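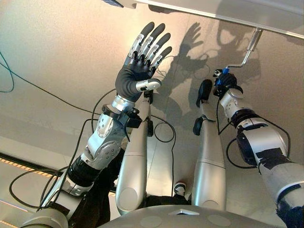 Tronatcombe Field Archaeology Club - Members' Board

Thread: Trench 2 at the priory, do we reopen or leave it alone?

margareta_ilie
OK so I finally got through the finds sheets from last season and I have opinions. For those who missed the meeting, Trench 2 is the one on the slope below the old Aubert orchard wall, where we hit the cobbled surface and then ran out of days. I want to reopen it in October. Delia wants to leave it covered and put everyone on the new strip by the lane. I said I'd start a thread so we don't spend the whole next meeting on it again!

My case is pretty simple. We have a surface, we have a cut going through it, and we have no idea what's in the bottom of the cut. We stopped at the exact point where it got good.

trowel_nelu
I'm with Margareta. I was the one kneeling in that cut and the fill was changing color right when we got told to pack up. Darker, greasier, lots of charcoal flecks. I've been thinking about it all winter.

dvoicu
Hi, I'm the one who wants to leave it alone, so let me say why in my own words. We already opened Trench 2 twice. Each time you take the backfill out you knock the edges about, and the north section was in poor shape when we closed it. I drew that section and I had to guess at a good bit of it. The lane strip has never been touched and it's where the geophysics shows the long straight anomaly. If that's the precinct wall we learn more from it in a weekend than from another foot of pit.
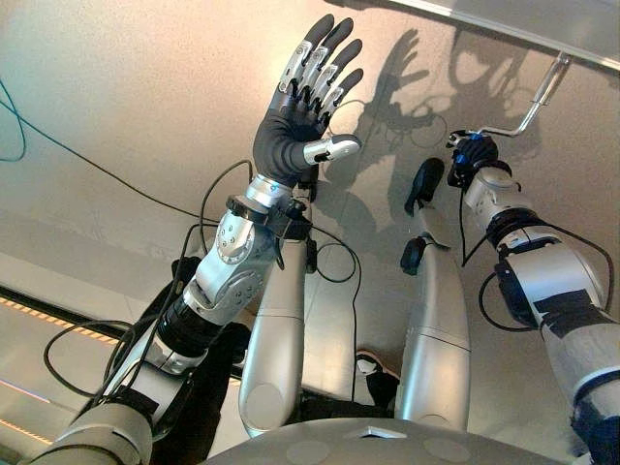
Left hand up, palm outward.

cornel_c
Has anyone priced this? Last I heard we had 3000 in the dig fund and the Onetti money was only for post-excavation. Digger hire alone takes a bite out of that, and the lane strip needs a digger. Trench 2 you can empty by hand if people turn up.

trowel_nelu
"If people turn up" is doing a lot of work there, Cornel. We had 23 names on the list last time and I counted 12 on the shovels when the rain came in.

dvoicu
And I'd like to point out that two of those 12 were my kids.

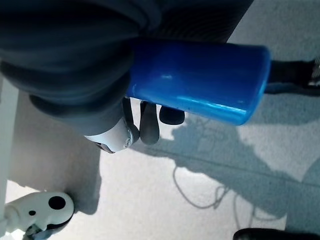

Anyway, on the money, the digger would only be for one morning to take the topsoil off. I talked to the guy in Bovport who did it for us before and he's happy to hold his old price if we book early. So I don't think cost settles it either way.

iulian.costache
New-ish member here, I joined after the last dig so tell me if this is a dumb question. Did the pottery from the cobbles get looked at by anybody? If it's all post-medieval then the cut is later than that and might be a farm pit or something. That would change how excited I'd be about it.

margareta_ilie
Not dumb at all, and it's the weak spot in my argument, so thanks a lot, ha. We have nearly all of it washed and marked but it hasn't gone to a specialist yet. There are some green glazed bits that I think are medieval. Delia thinks they're later.

dvoicu
I think they're a lot later. I think they're somebody's chamber pot.

cornel_c
You both said that about the same sherd at the meeting and it was the size of my thumbnail.

trowel_nelu
The charcoal is what I'd want dated. I bagged two samples from the top of the dark stuff, they should be in the blue crate in the store. If there's post-ex money then that's exactly what it's for, right?

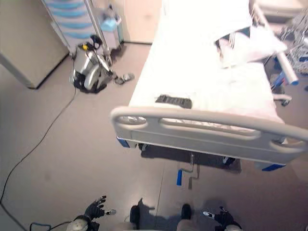

And if a date comes back early, we reopen and I'll bring my own bucket. If it comes back as some farmer's bonfire I'll go and dig Delia's wall and not complain about it (much).

dvoicu
It might not be a wall. But yes, I could live with that. My only worry is the lab wait. If we don't have an answer by the end of summer we lose the chance to book the digger and then we end up in Trench 2 by default.

iulian.costache
Could we book the digger anyway and cancel if we have to?

cornel_c
Depends on his deposit. I'll call him and ask.

margareta_ilie
Fine by me, though I still say you don't walk away from a half-dug pit. I'll pull the samples and the context sheets out of the store and fill in the lab form. Nelu, can you check your notebook for the depth you took them at? The sheet just says "top" and I can't send them that.

trowel_nelu
Will look tonight. It may also say "top" in the notebook.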